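Handheld gripper demos vs. teleop: our numbers for clear bottles

skulldale_ruoxi
Posting this for the Skulldale bench because a few people asked in February.

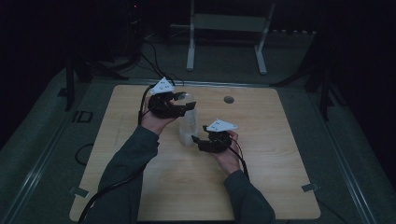
So we finished the two-handed bottle set! 3,814 demos, all done by people holding the grippers directly, no teleop arm anywhere in the collection. Then Jiahui Gu trained the same policy three times with different seeds, and on clear bottles it beat our old teleop policy every time, even though the teleop set was cleaner (slower, smoother, fewer fumbles). I really think the speed is what matters. People move like people when the tool is in their hands.
- Ruoxi Xia

istik_fan
Nice, but how big was the teleop set? If it was smaller you're comparing dataset size and calling it method.

skulldale_ruoxi
Fair. Teleop was nearly 1,000. We did cut the handheld set down to match and the gap shrank a lot, but it was still there.

breltthorpe
"Shrank a lot" is doing heavy lifting lol. Three seeds on one board isn't enough for me. We tried the same thing at Breltthorpe and tracking dropouts ate the whole gain. Any time a wrist rolled past the marker plate we lost the pose.

songbird
I'm with Ruoxi on speed. Our teleop folks pause before every grasp and the policy learns the pause, it's maddening to watch.

breltthorpe
Then trim the pauses and rerun it. Cheap test.

skulldale_ruoxi
Ok yeah, I can do that one. Jiahui has the trimming script. Will post the matched-size curves in here too.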